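Kapitel 5
Der Schreibtisch und was sich darauf ansammelt

Lernziele
Nach diesem Kapitel können Sie die Arbeitsfläche eines Büroplatzes in Zonen einteilen, lose Papiere nach ihrem Bearbeitungsstand sortieren und Bildschirm, Tastatur und Kleinkram so anordnen, dass zum Schreiben noch Platz bleibt.

5.1 Warum ich dieses Kapitel dreimal angefangen habe

Beim ersten Versuch saß ich an meinem eigenen Schreibtisch und suchte die Gliederung. Ich hatte sie auf die Rückseite eines Lieferscheins geschrieben, und der Lieferschein lag unter einer Mappe, und auf der Mappe lag wiederum ein Stapel Korrekturabzüge vom vierten Kapitel. Das war also ein schöner Einstieg! Ich habe die Gliederung dann neu geschrieben, und zwei Tage später tauchte die alte auf. Sie war besser.

Beim zweiten Versuch habe ich vorher aufgeräumt, und zwar so gründlich, dass der Nachmittag weg war. Den Text habe ich dann am Abend am Küchentisch geschrieben, was für ein Lehrbuch zur Büroorganisation natürlich ein wenig peinlich ist. Erst beim dritten Mal habe ich alles so liegen lassen, wie es eben lag, und angefangen, mir meinen Tisch mit denselben Augen anzuschauen, mit denen ich sonst fremde Tische anschaue. Davon handelt das Kapitel.

In den Kursen in Devetmont merke ich jedes Mal, wie schnell die Stimmung kippt, sobald es um den Schreibtisch geht. Über Ablagepläne und Aktenzeichen reden alle gern und sachlich. Aber kaum frage ich, was gerade rechts neben der Tastatur liegt, wird gekichert, und einige schauen sehr interessiert aus dem Fenster. Ein Schreibtisch ist halt auch ein bisschen privat, selbst wenn er der Firma gehört. Da stehen Taschentücher, da liegt der Stift, den sonst niemand benutzen darf, und irgendwo liegt ein Zettel mit einer Telefonnummer ohne Namen.

Sie müssen beim Durcharbeiten nichts herzeigen. Es genügt, wenn Sie selbst hinsehen.

5.2 Drei Sorten Papier

Fangen wir mit dem an, was am meisten Fläche frisst. Lose Blätter haben die unangenehme Eigenschaft, dass sie alle ungefähr gleich aussehen (weiß, A4, bedruckt), obwohl sie ganz Verschiedenes von uns wollen. Ich unterscheide deshalb nicht nach Thema oder Absender. Das kommt im sechsten Kapitel, wenn wir über die eigentliche Ablage reden. Auf dem Tisch zählt erst einmal nur der Bearbeitungsstand.

Offenes Papier verlangt noch eine Handlung. Eine Rechnung, die geprüft werden muss, gehört dazu, ein Formular, auf dem eine Unterschrift fehlt, auch ein Brief, den Sie zweimal gelesen und immer noch nicht beantwortet haben.

Wartendes Papier ist von Ihrer Seite erledigt, aber Sie brauchen noch etwas von jemand anderem. Das ist die tückische Sorte. Man mag es nicht weglegen, weil man fürchtet, es dann zu vergessen, und so liegt es wochenlang da und wandert bei jeder Bewegung ein Stück weiter nach hinten, bis es an der Wand steht.

Fertiges Papier braucht niemand mehr auf dem Tisch. Es gehört ins Regal, in den Ordner oder in den Papierkorb, und trotzdem macht es bei den meisten von uns den größten Teil des Haufens aus. Bei mir jedenfalls.

Schmierpapier ist übrigens keine vierte Sorte, auch wenn das in jedem Kurs jemand vorschlägt. Ein Notizzettel ist offen, wartend oder fertig wie jedes andere Blatt. Die Gliederung auf meinem Lieferschein war offen, und der Lieferschein auf der Vorderseite war längst fertig — da haben Sie gleich den Grund, warum man Notizen nicht auf Rückseiten schreiben sollte.

Ein Beispiel aus der Praxis. Bei der Spedition Arnitz, wo ich eine Zeit lang die Einarbeitung begleitet habe, gab es das Formular 3159, eine Schadensmeldung mit Durchschlag. Das Original ging an die Versicherung, der Durchschlag blieb im Haus, und im Haus hieß in diesem Fall: auf dem Schreibtisch desjenigen, der es ausgefüllt hatte. War der Schaden reguliert, kam ein Schreiben zurück, das man an den Durchschlag heftete. Nun rief aber ständig irgendein Kunde an und wollte wissen, wie es steht, und dann wurde der ganze Stapel durchgeblättert, halb umgedreht, hingelegt, und das gesuchte Blatt lag danach obenauf, egal wie alt es war. Nach ein paar Wochen sagte die Reihenfolge gar nichts mehr aus. Die Lösung war unspektakulär. Die Durchschläge kamen in eine Hängemappe mit Datumsreiter, und auf dem Tisch blieb nur, was noch auszufüllen war. Ich erzähle das so ausführlich, weil sich an diesem einen Formular alle drei Sorten zeigen lassen und wir in Aufgabe 2 darauf zurückkommen.

5.3 Greifraum, Ablagerand, Niemandsland

Setzen Sie sich gerade hin und legen Sie die Unterarme auf den Tisch. Alles, was Sie jetzt erreichen, ohne die Ellbogen anzuheben, nenne ich den Greifraum. Er ist erstaunlich klein! Wer mit 50 Zentimetern Tiefe rechnet, liegt schon auf der großzügigen Seite, und einen guten Teil davon belegt die Tastatur.

Dahinter beginnt der Ablagerand. Den erreichen Sie mit ausgestrecktem Arm, und dort darf alles stehen, was Sie ein paarmal am Tag brauchen. Telefon, Locher, die Mappe mit dem wartenden Papier. Und hinter dem Ablagerand kommt auf tiefen oder langen Tischen noch das, was ich im Kurs immer das Niemandsland nenne. Man kommt nur im Stehen heran, also kommt man selten heran, also sammelt es sich. Am schlimmsten sind in dieser Hinsicht Tische, die mit dem Ende an der Wand oder unter dem Fenster stehen. Dort ist das Licht schön, man stellt gern etwas hin, und wenn dann noch das Rollo halb herunterhängt, sieht man die Stapel gar nicht mehr richtig.

Im Kursraum haben wir einmal zwei Tische nebeneinander verglichen, einen schmalen alten und einen aus der Reihe Iltermont, sehr tief und sehr lang, der mit Unterschrank und allem Zubehör 3000 Euro gekostet hatte. Ich hatte erwartet, dass alle den großen haben wollen. Wollten sie auch! Nur war nach einer Woche Unterricht auf dem schmalen Tisch deutlich weniger liegen geblieben. Wer keinen Platz hat, räumt eben weg. Ich will damit niemandem einen großen Tisch ausreden, ich sitze selbst an einem. Aber die Fläche allein löst nichts, und das sollte man wissen, bevor man bestellt.

5.4 Bildschirm, Tastatur, Kabel

Der Bildschirm steht bei vielen so, wie ihn derjenige hingestellt hat, der ihn angeschlossen hat. Also meistens dort, wo das Kabel hinreichte. Verschieben Sie ihn ruhig. Ein Fenster sollte seitlich vom Bildschirm liegen, weder direkt dahinter noch direkt im Rücken, und wenn das im Raum nicht geht, dann brauchen Sie ein Rollo, das sich auch tatsächlich bedienen lässt.

Die Tastatur darf weg. Das überrascht viele, dabei ist es der einfachste Handgriff im ganzen Kapitel. Wenn Sie von Hand schreiben oder Papiere durchsehen, schieben Sie die Tastatur unter den Bildschirm oder stellen sie schräg zur Seite, und Sie haben auf einmal wieder einen Tisch vor sich. Achten Sie dabei auf die Kabel. Ein Kabel, das quer über die Arbeitsfläche läuft, nimmt beim nächsten Ruck mindestens ein Blatt mit, und immer das falsche. Führen Sie es hinten um den Tisch herum oder klemmen Sie es an der Kante fest.

5.5 Kleinkram mit Daseinsberechtigung

Ich bin nicht der Meinung, dass ein Schreibtisch leer sein muss. In dem älteren Leitfaden von Dimitriou, mit dem ich selbst noch gelernt habe, steht sinngemäß, am Abend dürfe nichts auf der Platte liegen außer der Unterlage. Ich habe das ein halbes Jahr lang durchgehalten und jeden Morgen zehn Minuten mit Auspacken verbracht. Seitdem halte ich es lockerer. Eine Schachtel Taschentücher darf stehen bleiben, eine Dose auch, wenn sie regelmäßig aufgemacht wird, ebenso ein Stift, von dem man weiß, dass er schreibt.

Fragen Sie sich bei jedem dieser Dinge, ob es im Greifraum stehen muss. Taschentücher etwa stehen bei mir am Ablagerand, und ich habe sie noch immer rechtzeitig erreicht (auch im Juli, wenn die Gräser fliegen). Stifte liegen am besten auf der Seite der Schreibhand und wirklich nur dort. Drei Stifte an drei Stellen sind in der Praxis kein Stift.

5.6 Der Haufen in der Mitte

Jetzt aber zum eigentlichen Übungsgegenstand, und der liegt bei fast allen an derselben Stelle, nämlich mitten auf dem Tisch. Man legt ein Blatt hin, dann quer darüber ein zweites, faltet eines, damit man es wiedererkennt, und irgendwann fasst man nur noch das oberste an. Nehmen Sie so einen Haufen bitte nie von oben nach unten auseinander, indem Sie jedes Blatt lesen. Dabei bleibt man hängen, das kenne ich gut. Schieben Sie alles zu einem Stapel zusammen, falten Sie auf, was gefaltet ist, und drehen Sie ihn um. Dann haben Sie das älteste Papier oben, und beim alten Papier fällt die Entscheidung leicht, da ist das meiste längst fertig. Danach geht es Blatt für Blatt auf drei Stellen: offen links, wartend rechts, fertig auf den Stuhl neben Ihnen. Auf den Stuhl, weil Sie ihn irgendwann brauchen werden.

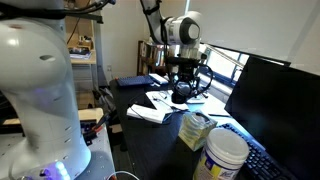 Für den ersten Durchgang stellen Sie sich am besten einen Wecker, und wenn er klingelt, hören Sie auf, auch mitten im Stapel. Der Rest bleibt umgedreht liegen, und am nächsten Tag machen Sie oben weiter. Blättern Sie erst danach zu Aufgabe 1.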